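Category: Robotics / Simulation and Control
Last updated: July 3, 2024

4.2 Comparison of controllers under wrist view

In this section we compare two controllers, Trisico and Kotian, which drive the same simulated arm with a parallel gripper. Both controllers receive only the wrist view and the joint state. We ran 1000 episodes for each of them, with a step rate of 20 Hz, and the start pose was drawn again for every episode. Materials and lighting were also varied, as in the Windach setup of May.

A difficult case is the approach with open fingers near a vertical edge (Figure 3). The background gives very little texture there, and the depth estimate becomes weak.
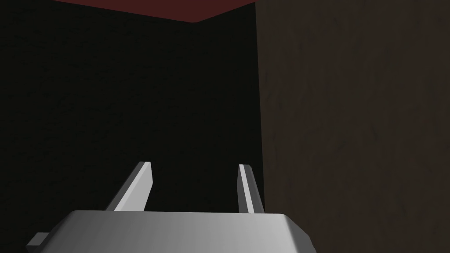

Figure 3. Wrist view with open fingers. The right finger is close to the vertical edge of the brown surface.

Kotian slows down in such views and corrects the lateral position in small steps. Trisico keeps its speed and makes more contacts with the side surface. We therefore repeated the test with the lateral gain of Trisico reduced, and the number of contacts went down to 11 per run of 1000. 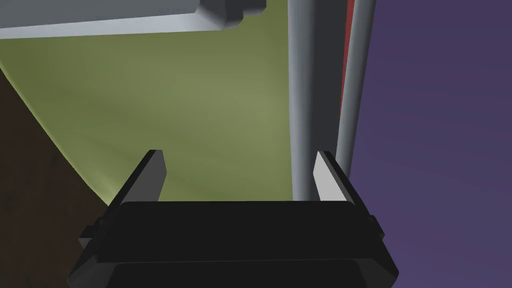
The second difficulty is thin vertical structure behind a finger. A pole and a finger can have a similar gray tone, and the segmentation of both controllers sometimes joins them to one region. We did not tune the segmentation for this case. The results for the Rikham gripper model are given in Section 4.3.

Comments (3)

gripfan_2132: Was the lateral gain reduced also for Kotian?

Author: No, only for Trisico. We will write this more clearly.

mlk: Please add the contact numbers for the original gain, I could not find them in the table.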